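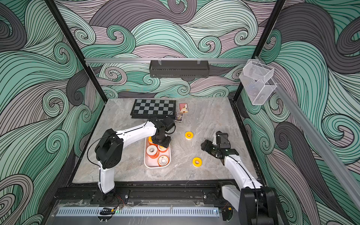

Jaxon Sawatzky asked this morning if we could please stop keeping the thread tape in the same drawer as the hose washers, and he would like it in a tray on the bench where he can reach it before the Dirgate fittings get going again.

September 5, 2018

Home Notebook Bench Stock Contact

Fine by me. Took the drawer out and went through it. Washers back to the washer drawer, tape to the marbled table. Threw out 2 empty cores and a dried-up stub of pipe dope that has been in there since May.

The tray is the one with the rounded corners that came over from Grollumeck. It was holding pens. The low rim helps, you can get a thumb under a roll without tipping the tray over. Tried it long side toward the back first and it can stay that way until somebody complains.

The chess set and the cards live at the far end of that table and I left them there. They get used at lunch. If the tray ends up creeping back into them we can find a shelf, but for now the rule is games at the back, tape toward the front.
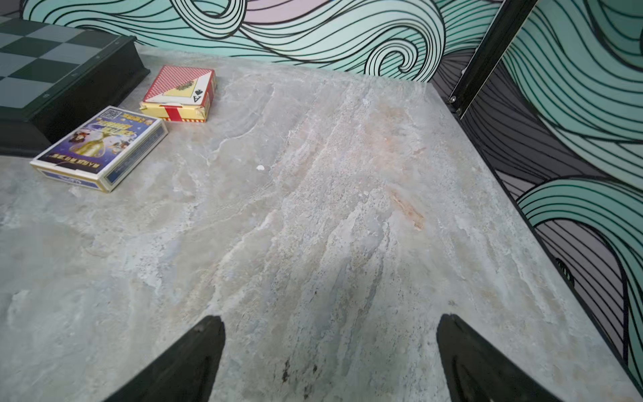 Table top, chess case end.

Wiped the table down with the plain spray. The pattern hides everything, so run a hand over it before you set rolls down. Grit gets into the edge of the tape and then it won't lie flat in the thread. I had a Sikora valve weep on me last spring and I still think that was the cause – couldn't prove it.

Tape itself: we have the orange rims and the yellow rims. Our shop habit is orange for the water side and yellow for anything on the gas bench. They got mixed when the last Gater order was unpacked. Plan is orange in the tray, yellow beside it until I find a second tray.
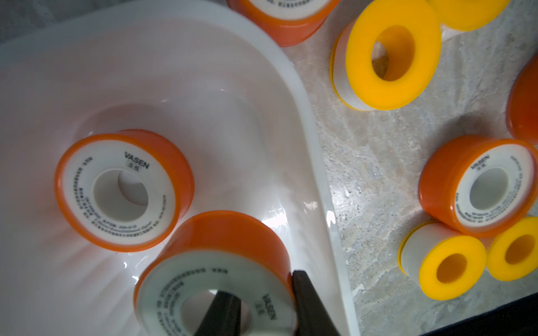
Wouldn't it be simpler to put them all in together, the colors are easy enough to tell apart? I was asked that twice before noon. They are easy to tell apart when the rim is up. Lay one face down at the bottom of a pile and you are going by feel. I'd still like two trays.

Other things from the sorting:

- Stand the rolls on their flat side if there is room. On edge they wander.
- Loose tail gets wound back on before the roll goes down. Just press it with a thumb.
- Part rolls on top, full ones under.
- If the cover is cracked, use that roll up first.

Reorder point is 19 rolls, both colors together. The stock sheet said 100, which must be a typo or somebody's idea of a joke. Changed it in pencil.
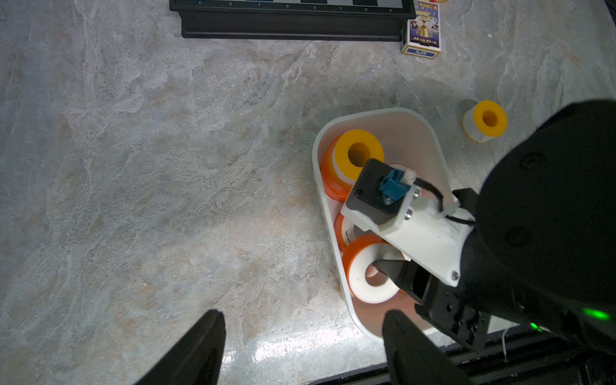 Second tray can be any shape as long as it is shallow. There may be one under the sink at Grollumeck, will look when I take the Dirgate box back. Label for the drawer still to do – it says TAPE and it will confuse people.

Next: hose washers by size. Not today.

Filed under: Bench and storage, Consumables

Print this entry | E-mail this entry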